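Pradard puts two-arm robot to work in Midtbø sample room

MIDTBØ — Apparel company Pradard has started using a two-arm robot for sorting and packing in its Midtbø sample room, where staff handle nearly 1000 items a month.

No jobs will be cut, the company said. The five people on the packing shift will spend more of the day on fittings and returns.

"My wrists were sore by lunch most days," said packer Floarea Dobre. "Now I check the work and step in when it gets stuck." 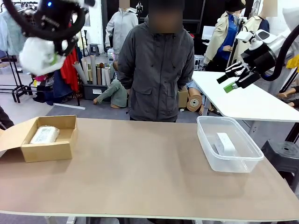 Staff can stop the robot at any time, and one trained worker stays with it on every shift. Pradard will review the setup in July.

Related
Pradard names Helge Solheim site manager
Cummont warehouse adds evening shift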